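The dish rack, and other small kitchen matters

Apr 18, 2025

I have been meaning to write about washing up for ages, which probably tells you something about the sort of year I'm having. We don't own a dishwasher. We did, at the old place, and I grumbled about it constantly (the cutlery basket, the filter, the smell when we came back from holidays), and then we moved to Drernside, where the kitchen is the width of a hallway and there was simply nowhere to put one. So for the past while it's been hot water, a brush, and a rack on the bench like my grandmother had.

Hers was the coated wire kind, white gone yellow, with rust blooming at every join. I started out with something similar and lasted until December, when I finally noticed the little orange dots it was leaving on my good tea towels. Out it went. I then spent far too many evenings reading about dish racks, and I can report that there are people with very strong feelings about bamboo.

I tried the bamboo. It looked lovely for a fortnight! Then it went a bit furry underneath, and I'm not someone who is going to oil a dish rack, so that one lives in the study now and holds envelopes. After that came a folding silicone thing from Haltine that I wanted very badly to like, but it sagged in the middle if you put anything heavier than a saucer in it, and all the plates slumped together like tired children on a bus.

What I've come around to is clear plastic. I know, I know. I resisted it because I thought it would look like something out of a school science room, but in a narrow kitchen a see-through rack is a kindness. Your eye goes straight past it. The bench looks longer, and if there's gunk gathering in a corner you spot it straight away and deal with it, where the old wire one could hide a pea for a month.
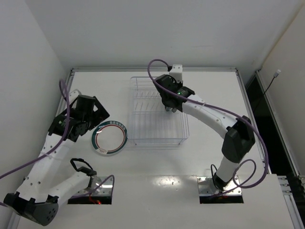
The other thing I've changed my mind about is slots. I used to think a rack was a rack and you leaned things wherever they'd lean. Plates do so much better on edge with a bit of air between them, though, and upright dividers make you do it properly even when you're tired and cross and there's still a roasting pan to go. I start at the back with the dinner plates, work forward to the side plates, and leave the last gap free for whatever lid turns up at the bottom of the sink. There is always a lid.

Plates themselves I could go on about for 600 pages. I'm very fond of a plain white middle with something happening around the rim. A band of green, a thin line of reddish brown, a little pattern you only notice when you've finished your toast. You get the clean white behind the food, so even a boiled egg looks like you made an effort, and you get a bit of colour when the plates are standing up in a row to dry. I've never owned a full matching set and I don't expect to now. Mine come from op shops, one and two at a time, and I always turn them over first to see if there's a maker's mark (my best find cost me 40 cents at a fete, and I've been insufferable about it ever since).

A few things I've settled on, in case you're setting up a small kitchen yourself. Measure your bench before you buy anything, and measure your biggest plate as well, which I did not do the first time. Glasses go first, while the water's clean. A clear rack will go cloudy if your water is as hard as ours, but a soak in warm water with a good slosh of white vinegar brings it back, and an old toothbrush gets down between the dividers. I do mine when I remember. And go easy on the scourers, as they leave scratches that never come out.

I've also stopped drying up straight after dinner. I used to think of it as part of the job, and now I leave everything standing overnight and put it away while the kettle boils in the morning. It's a nice quiet ten minutes, with the radio on low and the cupboard doors open.

Next on the list is the cutlery drawer, which is a disgrace. I've had my eye on a divider from Mateos, but I've promised myself I'll empty the whole thing out onto the table and see what's in there before I spend any money.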